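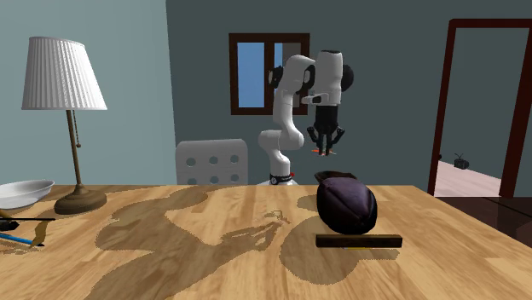
Rendered tabletop with a white robot arm behind it

Rebuilding the item sorter at Esgate

Filed under: redstone, storage

The main storage hall at Esgate has been leaking items between columns since August. I put off fixing it because the leak was slow and the overflow chest at the end of the line caught most of it. Last week the overflow chest held 797 pieces of cobblestone and a quantity of redstone that should never have been there, so I took the back wall off and went through the whole row.

Everything below is Java Edition. Hoppers and comparators are close enough on Bedrock that the same counts should work, but I have not tested it there.

The existing design

It is the usual tileable sorter, one block wide per item. A line of hoppers runs along the top. Under each one sits a filter hopper, pointed into a comparator. The comparator feeds two pieces of dust, a repeater and a torch, and the torch locks a third hopper directly under the filter. When the comparator output reaches 3, the torch goes out, the bottom hopper unlocks and it pulls one item from the filter. Then everything locks again.

A filter hopper has five slots. The first holds the item being sorted and the other four hold filler. The comparator does not care which item is which. It reads fullness as a share of the total, and for a hopper full of 64-stack items the thresholds work out like this:

Signal 2: 23 items
Signal 3: 46 items
Signal 4: 69 items

With one filler in each of the four slots and 41 of the sorted item, the total is 45 and the column rests at signal 2. The next item in makes 46 and the column fires. If the chest below is full, the first slot can climb to 64, which gives a total of 68. That is one short of signal 4. At 4 the dust reaches far enough to touch the next column and unlock it, and the neighbor then drains its own filter.

So the design is safe on overflow by a margin of exactly one item, and only if every filler slot holds a single item.

What was wrong

Two separate faults, as far as I can tell.

The first was in the columns Sherif Shawky and I put in during the second expansion. We had run low on renamed filler and used plain cobblestone in four columns, with a note to swap it out later. The note was on a sign. The sign was behind the wall. Plain cobblestone in a filler slot is a valid destination for any cobblestone passing overhead, so those slots filled to 64 and the signal went well past 4. Both neighbors of each bad column were unlocked more or less permanently.

The second was quieter. Three columns had two filler items in one or more slots, which I assume was a misclick when splitting a stack. These sorted correctly for months. They only failed when the chest below filled up, because 64 plus the extra filler crosses 69. The gravel column was one of these, and gravel is the first chest in the hall to fill.

Once a neighboring filter drains, its first slot is empty and will accept anything. From then on that column collects whatever arrives first, and it will look as if somebody has been putting things away in the wrong chest. Ismail Ezzat was accused of this at least once. I have apologized.

The rebuild

I pulled the whole row instead of patching the bad columns. The new one uses 912 blocks, not counting the chests, and is built to the same footprint so the input stream from Quispe did not have to move.

Filler is now sticks renamed on an anvil. Rename the full stack in one go, since that costs the same as renaming one item. The name should be something no player would type by accident. Ours is "Erwood", after the old birch farm.

Every second column still faces the same direction as before. I considered alternating them, which would give each circuit more room and tolerate signal 4, but it would double the depth and the hall backs onto Hajar El Sherbiny's villager trading floor. She has asked me not to go through that wall again.

For items that stack to 16, each one counts as four. With four fillers in place, ten ender pearls make 44 and the column rests. The eleventh makes 48 and it fires. A full slot is still 68, so the overflow margin does not change. Items that do not stack cannot be filtered this way and go to the end of the line.

Throughput

A hopper moves one item every eight game ticks, or 2.5 items per second at a full tick rate. I fed in a test load of 1,095 mixed items, which by that figure needs 438 seconds to pass the input hopper. Measured time was a little longer, and I put the difference down to the server dipping below 20 ticks while Ming-te Tu was loading new chunks out past Grusevmont.

That is slow if several people unload at the same time. Shiela Talavera suggested splitting the input across two parallel lines, with both feeding the same chests. It should work, but the bottom hoppers would need rerouting and I want to leave the current row alone for a while first.

Checks before closing the wall

Every filler slot reads 1
Every first slot rests at 41, or 10 for the 16-stack items
Torch lit on every idle column
One chest filled completely, neighbors watched for ten minutes

I tested the last one on gravel. The neighbors stayed locked. The sign is now on the front of the wall.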